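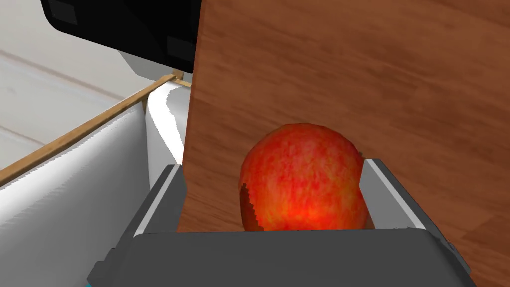

*A red apple.*

## Notes from the Orchard Road Swap

Well, friends, it is October again, and if you have driven through Gastusville with your windows down lately you already know what I'm going to write about. The whole east side of town smells like cider (and a little like wet leaves, and a little like whatever the Bakport bakery trucks are hauling past at six in the morning), and my kitchen counter has disappeared under paper bags from neighbors who have more fruit than they know what to do with. I count myself among them. Our old tree out back took last year off entirely, and now it seems determined to make up for it all at once.

So let's talk about keeping apples, which is what most of you wrote to me about after the last newsletter. I got so many good letters, and I'm sorry I can't print them all!

Humaira Durrani, over by the creek, wraps hers one at a time in newspaper and lays them stem up in shallow boxes in the crawl space. She learned it from her mother-in-law and says the one rule she will not bend on is that nothing with a bruise goes in the box. Bruised ones get eaten that week or they go in the pot. She checks the boxes whenever she goes down for potatoes, and last winter she was still packing her own apples in school lunches in February, which made me quite jealous, as mine had gone to mush by New Year's.

I think my mistake was the garage. It gets warm on sunny afternoons and then drops down hard at night, and apples don't care for that kind of back and forth. If you have a spot that stays cold and steady, with a bit of dampness in the air, use it. A spare refrigerator does fine too – put them in a bag with a few holes poked in it and keep them well away from the carrots, which turn bitter if they sit next to apples for long. I found that out with a whole drawer of carrots I had been very proud of.

Now, a word about which ones to keep. The early apples, the soft sweet ones that everybody picks in August, just aren't made for storing, so go ahead and bake those or give them away. The late, hard, slightly sour ones are what you want. Some of them are not even very nice in October and turn into something wonderful by the holidays. Remo Cirillo brought me a bag of small russets two years ago and I nearly gave them to the chickens. I'm so glad I forgot about them instead.

For those of you with more than you can store, I have had great luck with drying. I slice them into rings, dip them in water with a squeeze of lemon, and leave them in the oven on its lowest setting with the door propped open a crack, for most of an afternoon. They come out leathery and sweet, and they do not last long in a house with grandchildren. Nurhan Akbulut adds cinnamon before they go in. Perihan Bilgin says cinnamon is a crime against a good apple, and the two of them have been having this conversation since before I moved here, so please don't anybody try to settle it.

Perihan has also very kindly sent along her apple butter, and I've made it twice now. You'll need:

- 6 pounds of apples, cored and cut up, skins left on
- 2 cups of cider
- 3 tablespoons of brown sugar (more if yours are very tart)
- a pinch of salt

Cook the apples down in the cider until they slump, push them through a food mill, then stir in the sugar and salt and let it go very low and slow until a spoonful sits up on a cold plate without weeping at the edges. Stir more than you think you need to toward the end. My first batch caught on the bottom while I was on the phone with my sister, and I ate it anyway.

The swap itself will be at 845 Orchard Road, in the big shed, same as last fall, and we'll start at ten in the morning and go until people drift home. Bring apples, jars, cuttings, recipes, or just yourself. Ilgın Soylu is bringing the press again, so if you'd like cider, please bring clean jugs with lids that fit – we had some sad drives home last time. Windfalls are welcome for the press as long as they've been rinsed and the bad spots cut out.

If you can lend a folding table, leave a note in my mailbox or catch me in the yard. I'm out there most afternoons with the rake.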